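Okay, short thread on play food, specifically the toy burger sets that cost real money. I have opinions.

**1/** Jindness wants $54 for theirs. The Hestel one is $73. For a bun, a patty and some plastic salad. I've bought actual dinner for four for less.

**2/** The selling point is always "realistic." Cuesta's page says it 3 times before you get to the price. Realistic compared to what? Show me the lettuce that shines like that.

**3/** I read reviews until my eyes hurt. Illovau has 736 of them and I'd say half are from people who hadn't opened the box yet. "Arrived fast, five stars." Great. Does the burger stay up?

**4/** Because that's my real question. Ruffled lettuce is wider than the bun and it isn't flat. Put a slick tomato slice on top and tell me a four-year-old is going to be calm about it.

**5/** I'll give them the clear racks. Slices standing on edge, easy to see, easy to grab. Still not sold on how long they stay sorted in a house with kids. My guess is one afternoon in August.

**6/** Also, no pickles? Who signed off on that? Cheese made it in and pickles didn't.

**7/** Anyway, judge for yourselves. 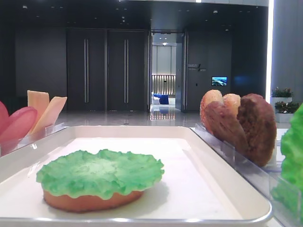
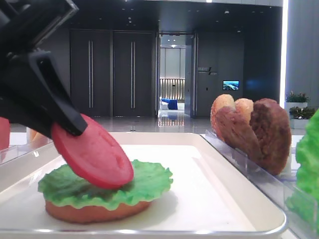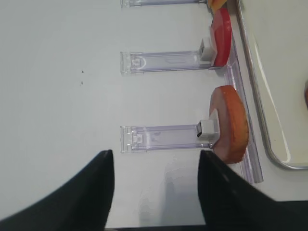 *First two: lettuce on the bun, then tomato meeting lettuce. Last one: the clear holders up close.*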